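Budgeting for a first kitchen robot arm: what am I forgetting?
Posted in Equipment and Purchasing, Monday, July 10, 2023

Shanti Pant

I run a small test kitchen project in Salem. We want one arm to handle things that get left on a long counter: bread, vegetables, bottles, spoons. No cooking, no knives. I have to turn in an equipment request by October and I have never bought anything like this.

So far we have only worked in simulation. The arm in our model is a Franka Emika with its base on a dark brown mat at the edge of the marble counter, with a two-finger gripper. My draft budget has the arm, a spare set of fingers, one computer and a table. I set aside 35 hours for setup, which a coworker thinks is low.
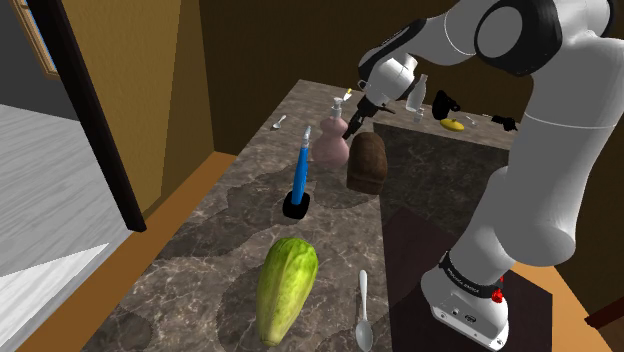
Annick Vasseur wanted to know whether the counter in the real room had been priced as well, and who would be signing off on drilling into it. I had no answer for either. The landlord owns the counter. I had planned on clamps.

What I would like to know:

How much should I hold back for things that aren't the arm?
Is it worth buying a second gripper in the first year?
Can I trust the simulation for choosing the mounting spot?

Annick Vasseur

I asked about the counter because we got this wrong at Cavau. We bought the arm first and found out later that the stone top was not rated for anything bolted to it. We ended up with a steel stand on its own feet, pushed up against the counter. The stand was 2076 dollars delivered, and it was not in the budget, so it came out of the money for spare parts.

Get the stand quoted before you send in the request. Ask the seller for the mounting drawing and hand it to whoever makes the stand. Ask how long the quote is good for too. Ours ran out after 40 days and we had to start over.

On your other points:

Hold back a quarter of the arm price. Cables, stop button wiring, a floor mat, shipping, training. Shipping both ways if the unit ever goes in for repair.

Skip the second gripper. Buy fingertips. A loaf and a spoon are very different things to pick up, and swapping tips is cheap compared with a whole gripper.

The simulation is good for reach. Put your objects at the near end and the far end of the counter and see if the arm gets to both without folding up on itself. Move the base in the model until it does, then order the stand. We ran ours with a clutter of kitchen things and it changed where we put the base twice.
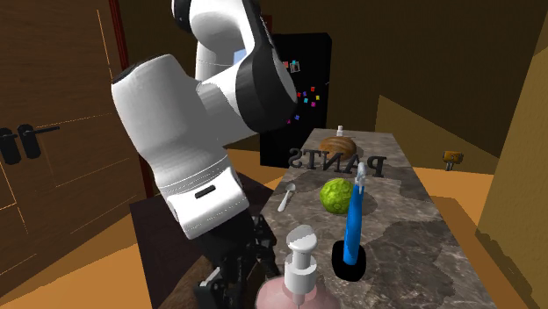
Should the service contract go in the first-year request or wait until the warranty ends?
Put it in the first year. Most sellers will price it lower when it is bought along with the arm, and it is much harder to get a new line approved later.

One more thing – check your doorways. Our crate was wider than the hall and sat on the loading dock over a weekend.

Sutulum

35 hours is way too low. Triple it. Also look at used. We bought ours from a lab that was closing and saved a lot, no warranty though.

Potamano

I would be careful with used for a first arm. Check that the controller comes with it and that the software license can be moved to a new owner. Some can't.

I agree with Sutulum on hours. We wrote down 100 for setup and used all of them, and that was with one person who had done it before. If your request form has a line for staff time, use it. If it doesn't, ask for paid setup from the seller and have them quote by the day.

Shanti Pant

Thanks, all. I have asked for a quote on a stand and moved the setup hours up to 100. The second gripper is off the list. Still waiting to hear from the landlord about the counter – I will post the final numbers when the request goes in.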